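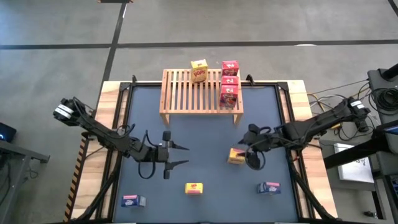
Britta Rieger opened by thanking everyone for squeezing in so early in October, and we went straight to the Varnell shelf-packing kit, which we have on trial from Latuswood. Keyvan Bakhtiari was pleased with the two arms on the one mat and especially with how the right gripper comes in beside a little yellow box lying askew. Da-eun Heo asked, very fairly, what 7 months' support would cost us.

**Agreed:** Da-eun to request a written quote.

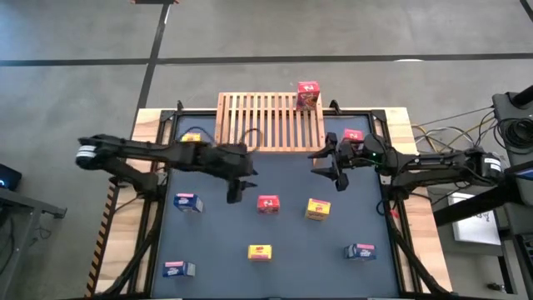 *Varnell kit, both grippers open over the mat.*

Apologies: Nuala Ó Briain.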